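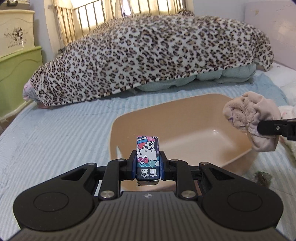 **Figure 4.** View from the camera on one hand-held gripper during a bedroom sorting demonstration. The fingers hold a small printed box; a second gripper, at right, holds a crumpled cloth item near the rim of the basin.

### 3.2 Collecting demonstrations by hand

All household demonstrations in the Hirngate set were recorded with a pair of hand-held grippers. The demonstrator holds one in each hand and does the task directly. A camera fixed to each tool looks forward over the fingers, so that the tool body always fills the lower part of the view and the fingers stay near the center (Figure 4). We log finger opening and tool pose along with the video. No robot is present in the home.

The sorting task uses a shallow plastic basin set down on a bed or a low table. The demonstrator is told which items belong in the basin and is otherwise free to choose the order, the grasp and the hand. Items vary in stiffness. A small cardboard box gives a firm upright grasp with flat contact on both fingers, while cloth bunches between the jaws and changes shape with each pickup. We mixed the two kinds in every home, as policies trained on rigid items alone closed the fingers too early on cloth.

Beds turned out to be a harder support surface than tables. A quilt gives under the basin, and its wrinkles shift when the basin is pushed. Patterned bedding also adds strong texture behind the items; in Figure 4 a leopard-print blanket lies directly beyond the basin and takes up much of the upper view. We did not remove or cover such bedding. Demonstrators were asked to leave furniture, curtains and bed covers as they found them, and to work in the light the room had.

The full set holds 1306 demonstrations, of which 400 were done on beds. Each home contributed at most 100. Two of the authors' colleagues, Brodie Paewai and Suleiman Oyewole, checked every recording and marked the times of grasp and release. A recording was dropped if pose tracking was lost while an item was held, or if the demonstrator touched an item with anything other than the fingers of a gripper.

### 3.3 Comparison with remote control

For the second condition we used Demby, a two-arm robot driven from a nearby desk with a pair of leader arms. The robot carries the same fingers as the hand-held tools, and its wrist cameras are mounted at the same offset. Operators were trained until they could finish four sorting trials in a row without a drop.

Remote control gave joint positions that the robot could repeat without further conversion. Hand-held recordings had to be checked for reach first, and motions outside the arms' workspace were discarded. Against this, operators at the desk rarely used both arms at once. They tended to finish with one item before moving the other arm, whereas demonstrators with hand-held tools often kept an item in each gripper. The moment in Figure 4, with both grippers closed on different items, has few counterparts in the remote-control data.

We therefore trained the two-arm policy in two stages, first on the hand-held set and then on the smaller remote-control set. Section 4 reports results for each stage.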